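4. Dry run in the sim, before you power the real arm

Catari build notes, rev 2022-03-10, Cadi Ifans

Do this section even if you've done it on another arm. Takes one evening. Section 3 (table mount, e-stop wiring) has to be finished first, all of it.

You need: the shop PC with the Plekent scene pack installed, the Flakia control script, gamepad, notebook. Real arm stays OFF at the wall.

4.1 Load the room

1. Start the sim. Wait for the room to finish loading, textures come in last.
2. Open the scene called dresser_can. Not dresser_old, that one has the wrong table height.
3. Check the arm base sits flat on the table top. If it's floating or sunk in, re-enter the mount height from section 3. Ours is 339 mm off the floor plate, yours wont be.
4. Set the random seed to 141 so we're all looking at the same layout.

NOTE: object scale comes in per object. The 18650 loads way too big. Leave it. It makes a good obstacle and the script doesn't try to pick it.

4.2 Check the views

5. Open the room view and the close view. Put them side by side if your screen is wide enough.
6. Room view: find the dresser, the bowl and the can. Arm should be clear of all of them.
7. Close view: you want to see the fingers and whatever they're holding. If it's all black, the view is inside the arm housing. Reset it from the View menu.

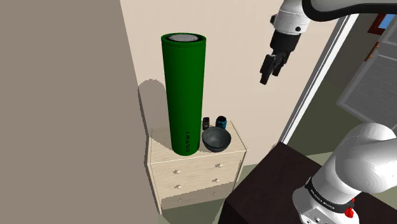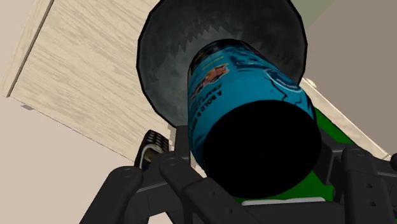
Fig. 4-1. Sim views. First: room view, gripper open, can toward the back of the dresser top. Second: close view, blue can in the gripper, bottom end toward you.

4.3 Run a pick

8. Gripper open. Jog the arm over the dresser top, slow speed only.
9. Come down on the can from above. Stay clear of the bowl, it sits in front and you will clip it with a finger at least once.
10. Close until the contact light in the script window turns on. Stop there. Do not keep squeezing.
11. Lift straight up. Hold. Look at the close view.
12. A tilted can is OK for this test. A can that's still sliding is not, go back to step 8 and close lower down.
13. Put it down on the dresser. Open. Back off straight up.
14. Repeat till you get 4 clean picks in a row. Write down the grip setting for each.

CAUTION: the sim lets fingers pass through thin edges sometimes. The dresser edge in your workshop will not. If you see a finger go through anything, throw out that run, dont count it.

CAUTION: never leave the gamepad paired when you switch over to the real arm. Unpair, power up, pair again. Morgan lost a set of fingertips skipping this.

4.4 If it goes wrong

Can shoots off across the room: grip force too high, drop it by 2 and reload.
Arm shakes when holding still: time step too long. Use the default in the Flakia config.
Gripper won't open: script is still in hold mode. Press B twice.
Close view lags behind room view: turn shadows down to low. Edges of the shadows go blocky, no effect on the pick.
Scene loads with no can: scene pack is the December one, get the newer one off the shared drive.

4.5 Save and quit

15. Save the log with your initials and the seed number in the file name.
16. Copy the grip settings into the table on the inside cover of the notebook.
17. Quit the script first, then the sim. Other way round and the log comes out empty.

Go on to section 5, First power-up. Two people in the room for that one, one of them on the e-stop.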